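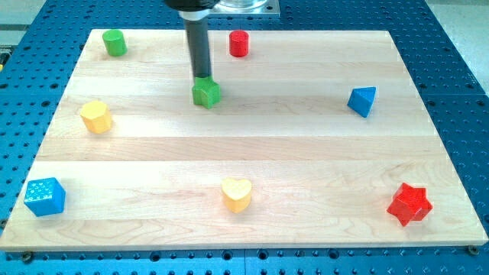 Colored blocks on a wooden board: a green star, a blue triangle, a yellow octagon.

My daughter owns a set of wooden shapes, a gift from her godmother, Rosalinda Villanueva, who has no children and sleeps until nine. When it arrived I did what any tired parent does and sorted it. Cylinders with cylinders, stars with stars. I stood back to admire my work, and a three-year-old looked at me as if I'd alphabetized the soup.

I would like to speak up for shapes left lying all over the place.

We have a cultural weakness for the sorted toy. The parenting catalogs are full of it, page after page of pegs in rainbow order on shelves no child could reach. Last November I paid 28 dollars for a divided tray, so that each shape could have its own little apartment. The tray now holds batteries and a key to something.

A green cylinder standing near a red one is a conversation. Two green cylinders in a bin are inventory. My daughter has run a whole bakery out of this mess, with the octagon as the expensive cake, and I was charged 50 dollars for a slice.

Tsegereda Shiferaw, who taught preschool down the street from us in Pundbridge for years, told me she quit sorting blocks at cleanup time and just slid everything into one box. Parents complained. The children kept building.

I still pair up the cylinders after bedtime, when I think I can get away with it. By breakfast one of them is in the bakery again, and I owe for the cake.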